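About Us

Hi, and welcome to Plerneo! We help small companies, schools and workshops figure out which robot arms to buy, what the whole thing will cost, and what order to do it in. I'm Wiebke Wendt, I started the business, and I still write every page on this website myself, which explains the brackets (I love brackets).

Before Plerneo I spent a long stretch as the purchasing person at a kitchenware importer called Grivton. One spring my boss came back from a trade show and told me we were getting a robot. He had a price on the back of a business card. That price covered the arm. It did not cover the gripper, the mount, the controller cable that had to be ordered separately, the table it was supposed to bolt to, the training days, or the electrician. I spent that whole summer writing to him for more money, a little at a time, and by the end we were both pretty sick of each other's emails.

So when I left, I knew what I wanted to do. I wanted to be the person who sits down with you before the order goes in and writes the full list, boring bits and all.

How we work

We start with a call, and we'll ask you what you want picked up. Really, that's the first question! A lot of people come to us with a model number in hand, and that's fine, we'll get to it, but I'd much sooner hear about the mugs or the circuit boards or the bags of screws. Weight, shape, how slippery, how often, who's standing nearby. Then we write you a short plan with three columns: what you need on the first day, what can wait until July or whenever your next budget opens, and what you can skip.

After that comes the part I like best, which is trying things out on a table. We keep our trial setups plain on purpose. Two arms, a wooden tabletop, a mat, a decent lamp, and the kind of objects our clients handle for real. A bowl will teach you more about a gripper than a spec sheet will. Does it hold the rim? Do the fingers need pads? Can the arm get to the far corner, or does the table have to move? I've changed my mind about a purchase in the middle of an afternoon more than once, and it's a lot cheaper to do that at our place than after the crate has been opened at yours.

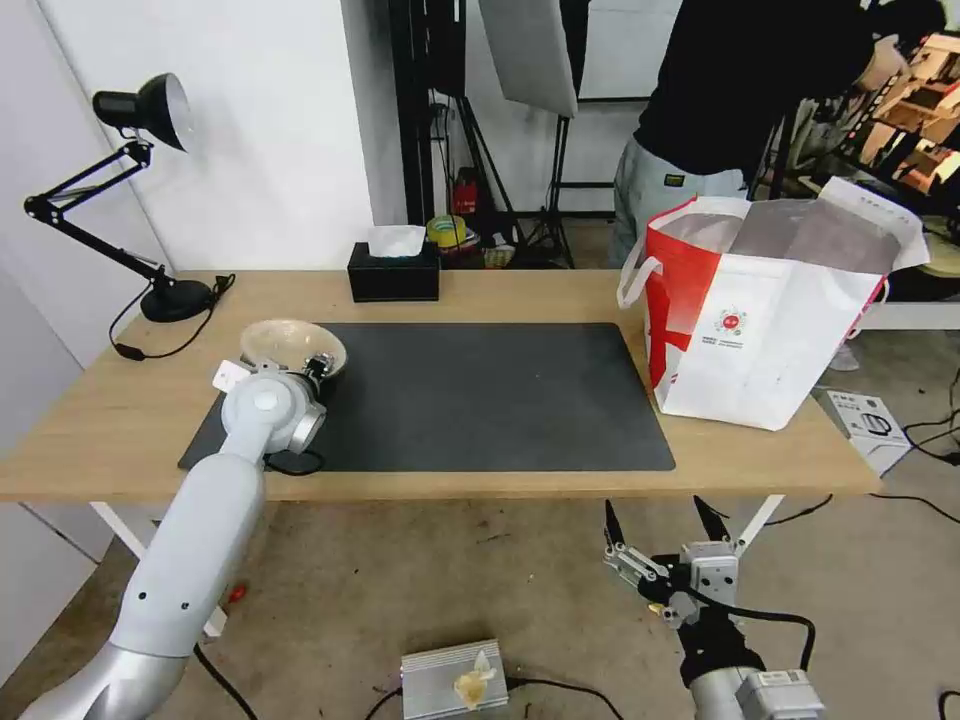
Once we've settled on the hardware we go looking for prices, and I do mean plural. We ask every supplier for the same list in the same order so you can lay the quotes side by side. We don't take commission from anyone, so if the cheaper one is good enough, that's what I'll tell you.

What people forget to budget for

I keep a running list of these, and it's up to 70 items now. I won't put you through all of it, but the regulars are:

Spare fingertips. They wear, they get dropped, they go missing. Order a second set with the first.

Cables, and somewhere for them to go. Longer than you think, plus clips or a tray to keep them off the floor.

Light. If there's a camera anywhere in your setup, plan for a lamp or a panel and a stand to hang it on.

Somebody's hours. An arm needs a person who knows it, and that person needs time set aside in the week. Put it in the budget as a line with a number next to it.

Shipping things back. One client, a ceramics studio called Prelano, paid $2451 to return and re-ship a base plate that had been ordered in the wrong size. They've let me tell that story on the condition that I also mention they now measure everything twice (they do, I've watched them). 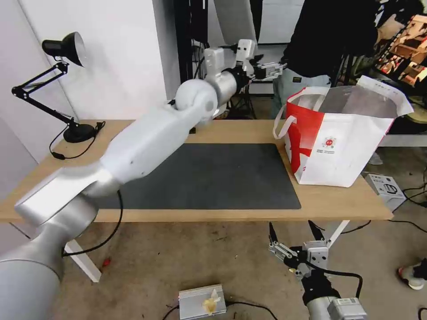

One of our two-arm setups, with the mat clear.

Who we are

We're a small bunch. Analyn Cabrera runs the trials and is the one you'll talk to about reach, payload and table heights. She came to us from a packaging plant and has strong feelings about mounting bolts. Makis Triantafyllou handles quotes and contracts, and reads the warranty pages all the way to the end so that you don't have to. Gisela Ackermann looks after our school and college clients, where the money usually has to be spent by a certain date or it vanishes, and she's very good at getting a plan ready in time. I do first calls, budgets and the coffee order.

What it costs

The first call is free. A written plan for a single station is $1000, and that includes one trial session and a follow-up call after your equipment arrives. Bigger projects we quote separately. If all you want is a second pair of eyes on a quote you already have, that's $100 and you'll usually get it back the next day with Makis's notes down the side.

We've done nearly everything from one arm on a school bench to a full packing line for Kovalchuk, who make lamp parts and who were wonderfully patient with us while we were still finding our feet.

Come and see us

You're welcome to stop by and watch a trial before you decide on anything. Bring the thing you want picked up! Mornings after 9:30 are easiest, and there's parking behind the building. Write to us through the contact form and tell us what you're thinking of buying, even if all you have so far is a price on the back of a business card.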